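Project Report: Why Our Right Gripper Would Not Let Go
October 2025
Written by the gripper half of the team (me), with wiring help from Vasilică Sima

Okay, so this was supposed to be a report about tidying a living room. Our pitch was that a two-armed robot could pick small stuff up off the floor and drop it on a chair, and we would measure how often it managed it. Then the right gripper clamped onto a cushion and stayed clamped while the screen said it was open, and the project turned into a report about that. I'm fine with it! I learned way more this way, even if our original title slide is now useless.

The setup

We named the robot Clasorside (long story, it was a typo in the group chat). Two arms, one gripper on each, a small camera at the wrist and another camera up high looking over both arms. The software that runs the arms is a package our department uses called Vallent, and the motor boards inside the grippers are the Rantala ones, which you can only get from the lab cupboard if you sign for them. I signed for three. I still owe one back.

The plan was 100 pick attempts, split between the arms. We got through 12.

What happened

Attempt 12 was a cushion. The right gripper closed on it, lifted it, moved over the chair, and then the open command went out. The little status box went green, which means open. The fingers didn't move. The arm thought it was done, so it started heading back to its rest position and dragged the cushion along with it, and the cushion dragged a corner of the chair cover, and at that point I yelled and Vasilică hit the stop button.

Two things about the stop button. First, it worked. Second, it cuts power to the arms but the grippers hold whatever they're holding, so pressing it did nothing at all for the cushion. I had read that in the manual (really!) and had not pictured what it would mean. If that had been a sleeve or somebody's hand we would have had a stopped robot still squeezing. My advisor made me write that sentence twice, once here and once in the safety form.

We got it loose by backing the finger screw out by hand with a hex key, which took longer than I'd like to admit because the key was in my other backpack.

What we thought it was

My first guess was software, because my first guess is always software. I spent a whole evening reading Vallent logs. The open command was there, it had the right gripper number on it, and the board had replied that it got the message. So the status box wasn't lying exactly, it was just reporting that the message had been received. It never checked where the fingers were. I think that's a pretty bad design for a green light, and I've said so in the comments I sent to the lab.

Vasilică's guess was the cable, and he was a lot closer. He unplugged the right gripper and bent the cable back and forth near the wrist with a meter on it, and the reading kept dropping out on one of the motor power wires. The signal wires were fine. So the board could hear us and talk back and be very cheerful about it, and the motor was getting nothing.

The break was inside the insulation, right where the cable bends every time the wrist turns. From the outside it looked totally normal. We had zip-tied it too tight in the first week (I did, it was me) so all of the bending happened in the same short stretch.

What we changed

We swapped the cable for a spare and left a proper loop of slack at the wrist. The zip tie is now a loose velcro strap. I can slide a finger under it, and that's the test we wrote on the checklist.

Then the software part. Before, the arm moved away as soon as the board said it got the open command. Now it waits and reads the finger position, and if the fingers haven't moved after 2 seconds it stays put and beeps. The beep is horrible. I picked it from the Bretetti sound pack that comes with the speaker and everyone has asked me to change it, and I'm leaving it until the end of the semester.

The last change is the boring one: the hex key now lives on a string tied to the cart. Nobody runs the arms unless it's there.

Does the fix work?

I pulled the motor power wire on purpose with the gripper closed, sent the open command, and the arm stayed where it was and beeped. I did that 3 times, same result each time. That isn't a lot of testing, and I only tried a wire that was completely disconnected. A wire that cuts in and out is harder to fake, and I haven't worked out a good way to do it. If you take over this project, please start there.

I also haven't checked the left cable with the meter. It had the same tight zip tie on it for just as long, so it's next on the list.

Back at work around the armchair:

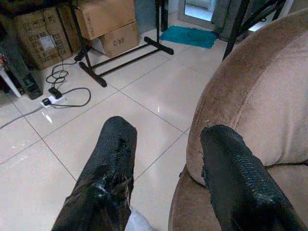
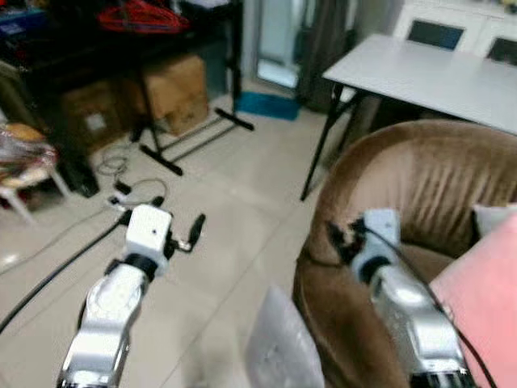

Why doesn't the emergency stop just open the grippers?

Because a gripper that opens when the power goes would drop whatever it's carrying, and on some jobs that's the bigger danger. Ours is built to hold. For a robot that only moves cushions I'd rather have a second button that opens the fingers, on its own power supply so it still works after a stop. We asked about adding one and the answer was to write it up as a proposal, so that's what I'm doing next.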